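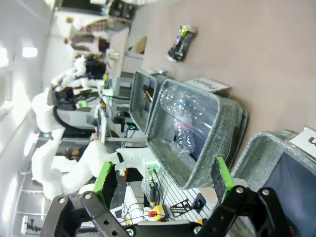
The plastic bin with a bottle in it, and a crushed can still out on the table.

Progress report: Osthorpe sorting tables, 28 November 2025

Hello all at the Derkness fund! Things have moved along nicely since my October note, so I'll start with the bins. We went with gray fabric ones in the end (the hard tubs I'd priced up were ugly and they slid around) and each category gets a white card with its name in plain black letters, standing up behind the bin so you can read it from your side of the table. Plastic was the first card I printed and I'm still pleased with it.

Cans are a bit of a headache. People flatten them, which I love, but then the squashed ones get left on the tabletop while everyone deals with bottles. I'd like to try moving the can bin closer to the front and see if that helps.

On the money side, we've spent $300 of the equipment line on bins, cards and card holders, and there's $200 left. I'd like to put that toward spare bins, if you're happy with it. Our count up to the end of October was 3567 items sorted, with 96 bags sent on to the Rengifo depot.

Still to do: a second table, bigger lettering on the cards, and a proper answer from Rengifo on whether they want bottle caps on or off. I've asked them twice! I'll send the receipts separately.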